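In defence of the short tin

Most kitchens I have lived in had a cupboard where the tins went, and in every one of them the tall tins won. Chopped tomatoes, beans, soup. They are easy to read and easy to grab, and they stack two high without complaint. The short tins — tuna, sardines, pineapple rings, the small round ones with a ring pull — get pushed in wherever there is a gap. Then they sit at the back until somebody moves house.

I think this is a mistake, and I think it costs more than people suppose. When I cleared out my mother's flat in April I took two carrier bags of short tins from behind the flour. Some were older than my nephew, and he is at secondary school. She had gone on buying tuna because she could never see that she already had it.

My view is that short tins should be kept on a tray. They should not go in a basket or a deep box, where they end up on their sides. A flat tray with no lid is enough, and it should be small enough that you can fill it. Two rows of three is a good size. You can lift it down with one hand, put it on the table, and look at what you own. 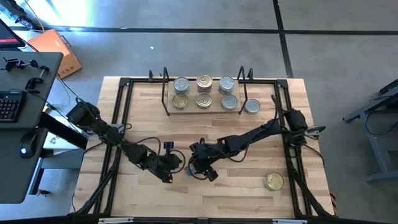 Six tins on a flat wooden tray, in two rows of three.

The usual objection is that a tray wastes height. It does. A cupboard shelf is usually far taller than a tin of tuna, and leaving the air above it empty feels wrong if you are short of space. Olga Coelho, who ran the stores at the hostel where I worked in my twenties, used to say that air was cheaper than tuna. She had 524 tins on her list when I started and could tell you where each kind was kept. Her shelves were shallow, her stacks were never more than two high, and hardly anything was thrown away.

I have tried the alternatives. I bought a Skeltero rack, the sloping kind where you load a tin at the top and take one from the bottom. It was made for tall tins, and the short ones turned sideways and jammed. I also tried a Fitumeo turntable, which was better, although anything put in the middle stayed in the middle. Both went to the charity shop. The tray I use now came from a junk stall and has outlasted the pair of them.
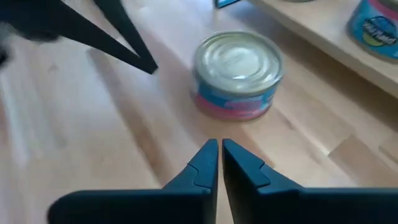

Labels are the other half of the problem. A tall tin has room on its side for large print. A short tin has a narrow strip of paper, and the maker tries to fit the name, a fish, a recipe and a website on it. From above, which is how you see it on a low shelf, you get a plain metal lid and nothing else. I would like to see the contents printed on the lid in big letters. Until that happens I write on mine with a marker: a T for tuna, an S for sardines, and the year. It takes five minutes after a big shop.
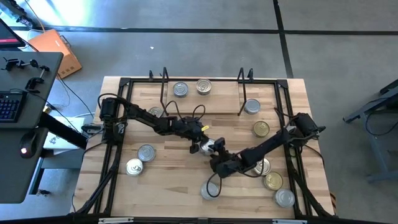

Sorting is best done on a table, with everything out at once. People try to do it inside the cupboard, shuffling things from left to right, and they give up halfway. Spread the tins over the wood and you can start to tell them apart. Most will have silver lids and a few will be gold-toned, and although the colour means very little, it is somewhere to begin. I then put each kind together, check the dates, and put back only what fits on the tray. Whatever is left over is dinner for the week.

I don't claim that any of this matters as much as the rent. But food prices are what they are, and a tin you have paid for and can't find is money at the back of a cupboard. I would start with the lowest shelf, where the oldest ones usually are.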